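News > Marketing > Campaigns

Lerkier puts small-town hockey fans at the center of its winter campaign

Last updated: Sunday, 4:15 p.m.

Snack maker Lerkier has picked the Koskela amateur hockey league as the face of its winter advertising, and anyone who has ever stood beside an outdoor rink in December with cold feet and a warm drink will probably find something to like in it.

The campaign, called "Stay for the Third," was put together by the agency Wulance and is built around the people who turn up for local games week after week - the parents, the grandparents, the retired goalies who still have plenty to say about the goaltending. Lerkier asked fans to send in their own stories from the stands, and 3,390 of them did, far more than the agency had set aside time to read.

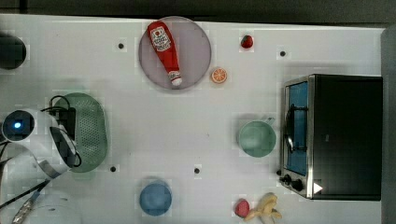

A ketchup bottle on a plate, with an orange slice beside it.

"We read every one of them anyway, and I'll admit it took us well into the evenings," said Reijo Savolainen, creative director at Wulance. "People wrote about their first game, about driving through snow to get there, about a brother who scored into his own net and still hears about it at every family dinner. You can't make that up in a meeting room, and we were glad we didn't have to try."

From that big pile the agency chose 78 stories for radio spots and rink-side posters, and three of the longer ones have been made into short films, each with the fan who wrote in telling it in his or her own words. The first was shown between periods at the Stokum rink, where the crowd was kind enough to clap for it (and a good deal louder for the home team, as it should be).
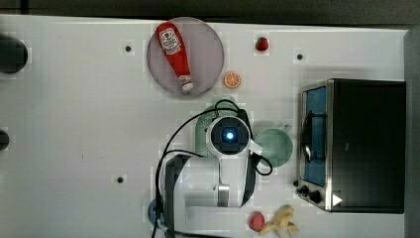
Eetu Kallio, who looks after sponsorships at Lerkier, said the company had talked over signing a well-known player before settling on the league. The deal also covers ice time for the youth teams through the end of the season, and he hopes families will notice that part as much as the posters.

The two remaining films will be shown at Koskela league games later in the winter, and fans whose stories were picked will get a printed copy of their poster to take home.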